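Forums > Home Textiles > Laundry and Care > Thread: Fruit prints fading at 121 threads

3 min read

vmocanu
Washed a cotton print, 121 threads per inch, at 88 F with the Dromix liquid. The oranges held. The reds dropped a full shade after 3 cycles. Water is hard. Is it the dye or the detergent?

naveed_m
Detergent. Dromix has optical brightener in it. Brightener shifts how red reads next to a white ground. Compare under a plain bulb before you blame the dye.

E_Thygesen
Disagree. Brightener does nothing to a red pigment print at that dose. Abrasion does. Turn it inside out and drop the spin.

vmocanu
Spin was at 80 percent. I can lower it. Bulb check done Saturday - still faded.

naveed_m
Then I withdraw the brightener theory for the reds. I still would not use it on white cloth with a print.

donggeon
For reference, my fruit print on white. Reds and oranges are both on it, with blue leaves. Pigment print, washed cold, powder only.
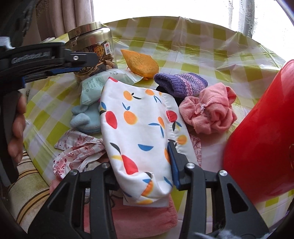
Reply #7 - E_Thygesen
Powder is more abrasive than liquid, so that is one point against my own theory. What load size?

donggeon
Half drum. No towels in with it.

vmocanu
Mine went in with towels. Will rerun without them.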